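October 2026, Hurndale treatment room notebook

Table pads
Swapped the face cradle pad on the left-hand table. The old one had gone flat on one side and two people had mentioned a sore cheekbone. Ileana Cozma has ordered 3 more from Savix — code 2916, same as in May. Keep the old one for practice sessions.

Neck rotation readings
Repeated yesterday's readings with the patient seated, 15 minutes after treatment. Seated gives steadier figures than lying down, so stick with it. Write left before right on the card.
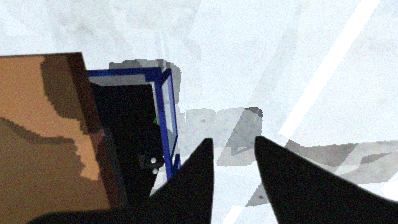 To do
Ask Flirville whether they still want our spare drop table.
Refill the wipes.
Check the 900 appointment cards from Ifans have the new phone number on.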